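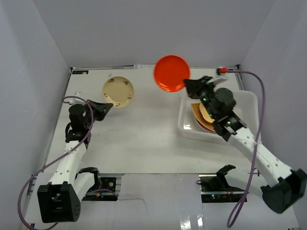
Robot club news

Well, we've had a busy summer in the back room at Bavthorpe, and I promised you all an update before the new term, so I'm typing this up with a cup of tea on 8/16/22 while it's still fresh in my head.

The big thing is that the table-clearing project is properly under way. For anyone who missed the last newsletter, the idea is that our two arms share a table, with a bin of plates over on the right, and between them they have to shift crockery about without smashing it or each other. It sounds easy, doesn't it? I thought so too, and then I spent a whole evening trying to get one of them to let go of a saucer.

We've nicknamed the arms Agbeko and Dodton (the juniors voted, don't blame me). Agbeko is the one on the left and Dodton is on the right, nearest the bin, so Dodton gets most of the heavy lifting and I think it's starting to show in the wrist. Patricio Mateos has had that wrist apart more than once this month and he says the motor is fine and it's the bracket that wants tightening. I'm leaving that one to him.

What we've found is that picking a plate up by its edge is by far the best way to go about it. We started out trying to grab them across the middle, which went about as well as you'd imagine. Now the gripper comes down to the rim, closes, and tips the plate up as it lifts, and you get this lovely bright orange-red plate hanging at an angle over the table. I still get a little thrill every time! The cream one is trickier for us and we haven't settled on the best approach yet. Amparo Llorente reckons we should bring the left arm in lower and slower, and she's usually right about these things, so that's the plan for next week.

A word about cables. Please, please check the purple ones before you start a run. They need enough slack to loop over the wrist and follow the arm round, but not so much that they drag on the table. If you're not sure, ask one of us, we'd much rather you asked.

Now, the Haminell open day. It's in October, and we've got a slot for 2 demonstrations, one in the morning and one after lunch. I'd love 3 people on each so that somebody can talk to visitors while the others mind the arms. They're expecting 300 through the doors, so bring your loudest voice. If you fancy it, put your name on the sheet by the kettle. You don't have to be an expert, and the younger members were brilliant at explaining things last year (better than me, if I'm truthful, I kept wandering off into gear ratios).

We could also do with more plates. Plastic or melamine, any colour, the brighter the better, and smallish if you can. Check the back of the cupboard, ask your gran, whatever works. Drop them in the crate by the door and Amparo will give them a wash.

Sessions start again at the usual time once term's back, and the door code hasn't changed.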